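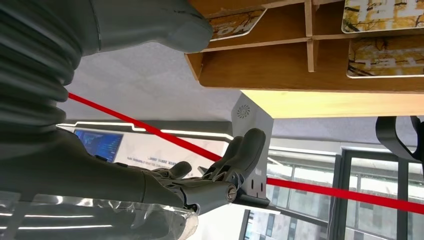 I put up the last of the plywood shelves in the back room in December and told myself I would sort out what goes on them over a single evening. It took a lot longer than that, mostly my own fault. I started putting things away before I had decided what belonged where.

The shelves are pale plywood, open at the front, with upright dividers. I left the wood bare. I had a tin of Treloar oil ready and did one test piece, and it went more orange than I wanted, so the tin went back in the garage. Bare ply marks easily, but I can sand it.

The printed cards were the first things to find a spot. They have yellow backgrounds with dark lines like branches and pale lettering, and I had been keeping them flat in a drawer where I never looked at them. Now they stand up in the compartments. One leans a bit. I thought about small stands, then about a strip of molding along the front edge, and did neither.

The metal bracket took more thought. It is light gray sheet metal with slots in it, and it sits under the shelf. My first plan was to paint it to match the wall. Tayla Wihongi, who lent me her drill, talked me out of it on the grounds that painted metal chips and then you are painting it again every year. She was right about the last set I did at the Clukesance apartment, so I left it alone.

For fixing into the wall I used 2 inch screws where there was a stud and Mitent plugs where there wasn't. Find the studs first. I skipped that on one side and had to fill six holes, which you can still see if the light comes in low.

The other thing that needed a home was the round stuff. Anything black and rubbery picks up dust and rubs off on whatever is next to it – I lost a good white folder that way. It all goes low down now, away from paper.

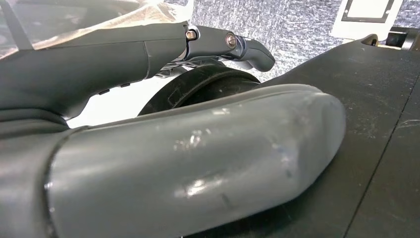 How do you get black rubber marks off bare plywood?

A clean pencil eraser lifts most of them, and fine sandpaper along the grain takes care of the rest.

I still have one compartment with no job. For now it holds the drill bits, which I should give back with the drill. The tape measure lives there too, and the leftover screws in a jar.

Next is the door on the same wall, which sticks when the weather changes. I will take it off its hinges and plane the bottom edge once I have somewhere to rest it.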